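The plain block has held its place in Canadian early learning centres through several changes of fashion. At Akamham, a family centre serving 287 households, it remains the first item set out each August, when the play shelves are renewed and the older stock is sorted by colour and size.

Staff at the centre favour cubes in a single flat colour. A matte finish is preferred to gloss, and letters and pictures are avoided on the blocks intended for the youngest groups. The colours themselves are chosen to stand apart from the mats and tabletops in use, so that a child looking down can find the edges of a block without difficulty. 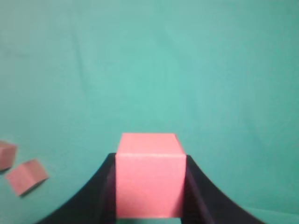

Pravesh Visser
Contributing Editor, Learning Spaces

Pink against teal is among the pairings the centre has kept. Coral and salmon tones were introduced when the Skanen play collection was catalogued, a task that brought the inventory to 1,007 pieces and prompted the retirement of many with chipped corners.

“A cube asks very little of a child at first,” said Karabo Nkosi, program coordinator at Akamham. “It can be set down on any side. The questions come later, when a second one has to go on top.”

Sessions for toddlers begin with two blocks per child. Larger sets are brought out after the mid-morning snack, and parents are invited to sit on the floor and build alongside. Finished towers may be left standing until pickup.

Blocks are wiped down at the end of the day and returned to open bins at child height. Families wishing to borrow a set for home use may apply at the front desk.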